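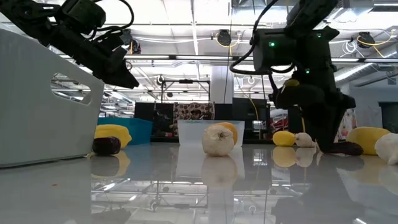

Teaching a Two-Armed Robot to Sort Produce by Remote Control
Student project report, Clonditz Robotics Lab
Submitted 29th April

1. Purpose

Our group wanted to find out how well people with no robot training can show a pair of robot arms how to sort toy fruit and vegetables into bins. We did not write any motion code. Every move was made by a person working the arms remotely, and the control software (called Ernari in our lab) saved the joint positions together with the camera video. Each saved run is called a demonstration.

2. Setup

The two arms are mounted on opposite sides of a white table. Each one ends in a black gripper with two fingers. The items are the usual play-kitchen kind: lemons, a mango, a plum, garlic, cauliflower and a few odd shapes. They go into plastic bins and a clear container. The operator holds a pair of leader arms, and the robot arms copy their motion. Squeezing a handle closes the gripper on that side.

Before each run, one of us moved the items to new spots. We did this by hand and did not follow a pattern. 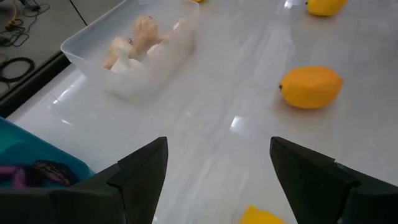

3. Procedure

Recording started in November. Seven people took turns as operator. Each person had 13 minutes of free practice and then began recording. A run was kept if the items ended up where the task card said and nothing had been knocked off the table. We kept 163 demonstrations, which contain 1,349 separate grasps.

Delia Vlad marked the start and end of every grasp in the recordings. This took longer than the recording itself – we should have set up a key for the operator to press.

4. What we noticed

Lemons were harder than we expected. They roll when one finger touches first, so operators learned to come straight down and close slowly. The small items near the middle caused a different problem, as either arm could reach them and people changed their minds halfway. Those runs have pauses in them, and a model trained on them may learn the pauses too.

We also saw that operators leaned on their stronger hand. Most of the early runs use the right arm for items the left arm was closer to. After the first review we added a line to the task card saying which arm should take which side.
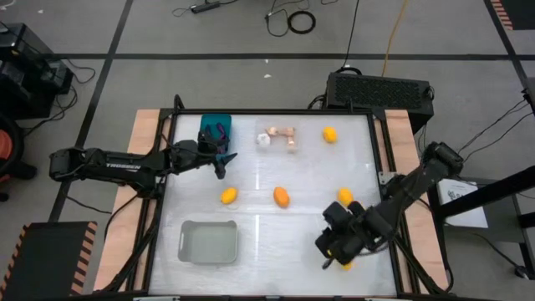

Alina Radu thought the new line on the card was a mistake. In her view the runs where people picked an arm freely were more useful, and a model should see both choices. We kept the two sets in separate folders so that either can be used for training.

5. Next steps

The demonstrations are stored on the lab drive under Tatow, with the task cards. Training has not started. The next group should record more handovers between the arms, as we have very few, and should fix the grasp marking before they record anything.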